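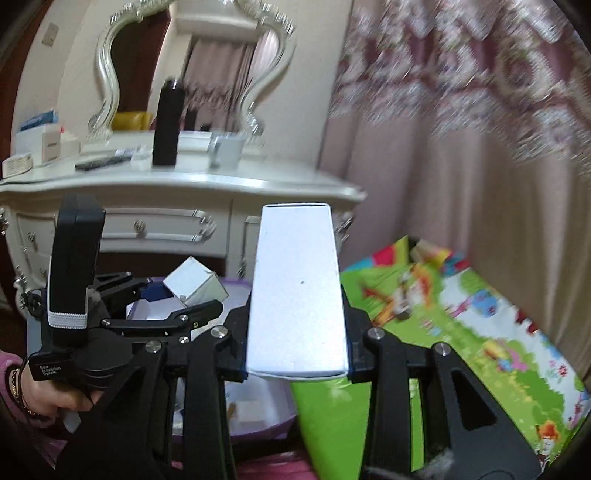 White box, upright, with the small dark dot near the middle.

August, Clamdale bench book
Starch paste and the Closton gray board, continued

8:15 a.m. Opened the press and the boards are FLAT. I had the long ruler on them before I took my coat off. Last week's set had a curl you could roll a pencil down, so this is a huge step for us. Same board, same cover paper, same press. The only changes are the paste and the liner going on in the cross direction, and I changed both at once, which I know is bad practice and Cor will say so in the margin. I'll pull them apart today.

Paste as made yesterday: 137 g wheat starch, 702 g water, soaked first and then cooked slowly until it turned from milk to glass. It really does go all at once! One minute you're stirring soup and the next the spoon stands up. I left it to cool with paper pressed right down on the surface, then pushed it through the sieve two times. The second pass matters more than I expected. After the first it still felt a bit sandy between finger and thumb, and after the second it was like hand cream.

Cover paper is the Bomavik 210 gsm, the smooth one. It drinks paste faster than the old stock, so brush it out, wait until the shine goes, then brush it again thinner. If you lay it down on the first coat you get those dull freckles along the turn-ins.

Cor, if you're reading this before I see you: the offcuts in the blue folder are marked with an arrow for grain. Please keep them that way up.

9:50 a.m. Cut eight test panels from board lot 3417. Four with the liner grain running with the board, four across. Old paste on half of each, new paste on the other half. All pressed together under the same weight with blotters between. I'm changing blotters at lunch and again before I go.

While those sit I went back to the corner question. We've been doing the library corner on everything out of habit, and on thick board it makes a lump you can feel with your eyes shut. Tried the Krishnan corner from the old course handout (cut at forty-five, leave one and a half board thicknesses, nip in the little ear with the bone folder before you bring over the second side). Oh, this is nice. The first one was ugly, the second passable, and by the fifth I had a corner I'd put in a window. The trick is in the nip: push down and in at the same time, with the folder held nearly flat. Straight down just tears the fibers.
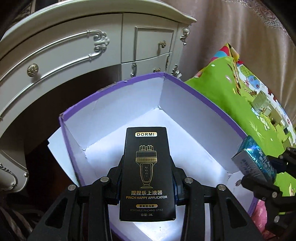 I also tried the same corner with the black bookcloth and it doesn't care for it. Cloth springs back before the paste grabs. A touch of PVA mixed in at the ear only, left until tacky, held it fine. Brush must be washed straight afterward or it's a paperweight. Ask me how many I've lost this year. (Don't.)

12:30 p.m. Blotters changed. The old ones were wet right through at the center and hardly damp at the edges, so I think I'm laying the paste too heavy in the middle of the panel and skating off toward the sides. Next batch I'll start in the center as usual but reload for the edges.

Peeked at one panel, couldn't help it. Cross-grain liner, new paste. Flat as a tile. Put it back and walked away.

Lid fit. The test tray and lid from the last round are still too tight in the long direction. Cor likes a lid that sighs down on its own, and this one has to be argued with. I had allowed for the board and the cover paper but forgot that the paper turns over the lip, so it needs counting again on each side. Recut the lid base one paper thickness wider per side. Dry fit is lovely, slow and even. Will cover it tomorrow and see if the sigh survives.

4:40 p.m. Second blotter change, much drier. Smell of the paste is still clean. Moved the jar to the cold shelf with a label on it.

For the morning: pull all eight, ruler across the diagonal both ways, write the gap on the back in pencil. If the with-grain ones in new paste are flat too, then it's the paste. If they curl, it's the liner. Cor's money is on the liner. Mine's on the paste, and the stake is who scrubs the glue pot.

Need: more blotters, 2H pencils, new blade for the small cutter.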